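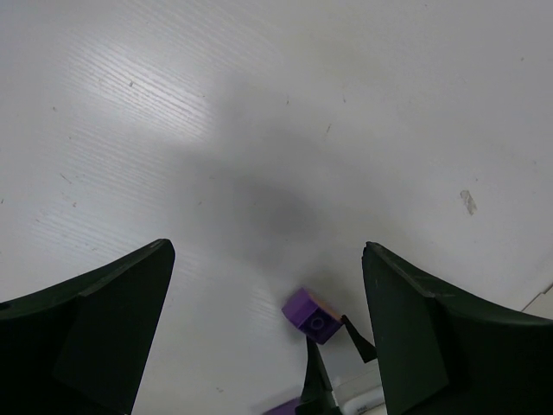
Light and shadow on a white tabletop

How to Keep a Soccer Match Notebook (Without Missing the Match)

I've kept a notebook on every Wonard home game for years now, and people who sit near me keep asking how I do it, so I finally typed it up. You don't need to be a coach or a stats person! You need a pen that works in the rain, a small notebook and the willingness to look a little odd when everyone else is standing up and yelling.

My first season of notes was useless. I wrote down everything, every throw-in, and when I read it back in July I couldn't have told you who'd played well. What follows is the pared-down version.

What you need

A pocket notebook with lined pages (mine has 100, and I use two per game). Two pens. A watch, or your phone if you can resist checking the other scores, which I mostly can't. A clip to hold the page down when it's windy.

Step 1: Set up the page the night before

On the left page, draw the field as a plain rectangle and put both teams in the shape you expect. Use shirt numbers, no names. On the right page, rule three columns: minute, number, what happened. Make the last one wide. Leave a strip at the bottom for the score, the attendance and the weather.

I do the expected lineup in pencil, and then go over it in ink when the team sheet comes out. When Wonard hosted Zonska I'd penciled in a flat back four and they came out with three at the back and Górecki pushed way up on the left, so that page is mostly eraser smudge.

Step 2: Pick one question

This made the biggest difference for me. Before kickoff, write one question at the top of the page. Something like "Who picks up the second ball?" or "Does our right back ever cross it?" You'll still notice other stuff, but you've got a thing to come back to when the game goes quiet (and at our level it goes quiet a lot).

Huguette Charbonneau, who taught me to do this, uses the same question for three games running. I get bored and change mine every week.

Step 3: Agree on your shorthand

Keep it tiny. Mine goes:

S = shot, with a circle around it if it's on target
C = cross
X = lost the ball somewhere dangerous
K = corner
+ = liked it
? = ask somebody about it later

I tried adding more and just forgot what they meant. There's a whole page from the Bornholm away game with little triangles on it — I still have no idea.
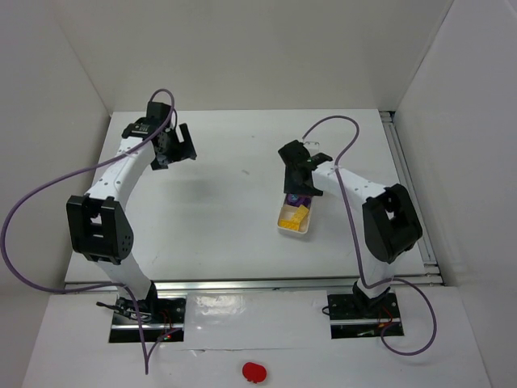

Step 4: Write only when the ball is dead

Throw-ins, goal kicks, injuries, substitutions. That's plenty of time. If you write during open play you'll miss the goal, and I say that as someone who missed two in one half. When something big happens, note the minute right away and fill in the rest at the next stoppage.

For goals I work backward. Who scored, who passed it, and where did we win (or lose) the ball? Three numbers and an arrow on the little field drawing will do it.

Step 5: Use halftime for one sentence

Don't tally anything yet. Answer your question from Step 2 in a single sentence, then go get your coffee. The sentence is often wrong by full time, and I like that part! Against Zonska I wrote "Jacobs isn't in this game at all" and he set up both of ours after the break.

Step 6: Finish it before you leave the parking lot

Copy down the final score, the cards and the crowd. Our best gate last season was 2596 for the cup game, and the very next league match drew 1297, and having those two side by side explains a lot about why the second one felt so flat.

Then give yourself eight minutes, tops, to write a short paragraph in normal words. I sit in the car with the heater on. If you wait until Sunday you'll end up writing what the guy on the radio thought.

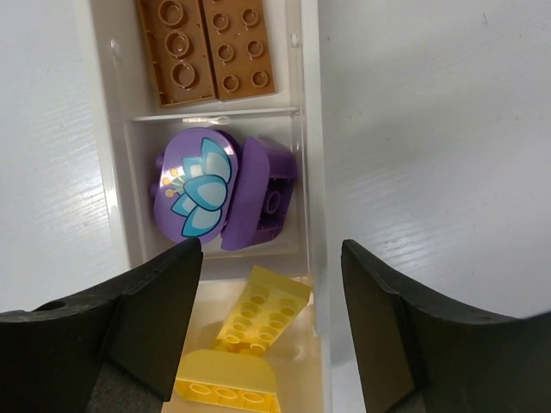
Toy building bricks in a divided tray, one color to a compartment

Step 7: Go back through it once a month

Read the last four or five games in one sitting, with a highlighter. You're looking for the same number turning up next to the same letter. I had an X next to our number 6 in the last ten minutes of four straight games before it dawned on me that he was just plain tired.

A few things people ask

Can you do this from TV? Sure, but the camera follows the ball, so skip the shape drawing and stick to the right-hand page.

What about kids' games? I'd leave out the X's. Celina Wilczyńska keeps a notebook for her daughter's team and only writes down the good stuff, and the girls love hearing it read out on the ride home.

Should you use an app? Try one if you like. My thumbs get too cold.

Next home game is Bornholm, and my question is already on the page: who takes the near post on corners?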